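3.2 Demonstration Collection

All demonstrations were recorded with a pair of hand-held grippers, one in each hand, with no robot present. We chose this setup after a short trial with remote control of the two-arm platform, in which operators needed long practice before they could work near curved appliances without bumping them. With the hand-held tools, a new operator was usually ready to record after one session. Each gripper carries a wide-angle camera and a cube marker. The camera video is the only visual input to the policy; the markers are used offline to recover the position of one gripper relative to the other whenever a cube is in view.

The dispenser task has 7 stages, starting with the approach to the machine and ending with the return of both grippers to a rest position. Operators were told the order of the stages but were free to choose their own paths and grasp points. They were also asked to keep the second gripper inside the view of the first during the approach to the alcove -- this is the part of the task where the relative pose matters most and where our early recordings were weakest.

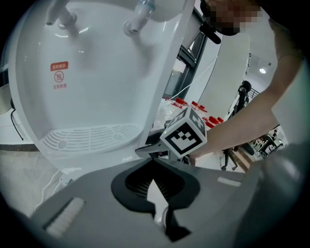

Figure 4. View from one gripper camera at the water dispenser. The second gripper, with its marker cube, is held with its jaw pointing toward the drip tray.

The dispenser is a hard case for two reasons. Its housing is white, glossy and curved, so it offers few stable features for visual tracking, and it can take up a large part of the view when the camera is close. The two taps also sit under the top of the alcove, so the camera often has to look up at them from below. In these views most of the usable texture comes from the printed label and warning sign on the back wall, the slots of the drip tray, and whatever is visible of the room behind. We did not add any texture to the machine. Operators' faces were pixelated before the recordings were passed on for labeling.

We recorded 167 demonstrations in October, in daytime sessions of no more than 30 minutes each. Longer sessions were tried and dropped, as operators reported tired wrists and their motions became visibly less smooth. Dörte Strobel and Elibariki Rugemalira reviewed every recording and marked the start and end of each stage. Where they disagreed on a boundary, they watched the segment together and settled on a single label. Recordings in which tracking was lost during the alcove approach were removed in full, even if the remaining stages were clean.

The recovered gripper paths were then smoothed and resampled to the control rate of the robot. Jaw width was read from the video and scaled to the range of the robot's own jaws. We made no correction for differences in speed between operators. Slow demonstrations therefore contribute more samples than fast ones, an imbalance we return to in Section 5 -- it has a small effect on the approach stages and a larger one on the release.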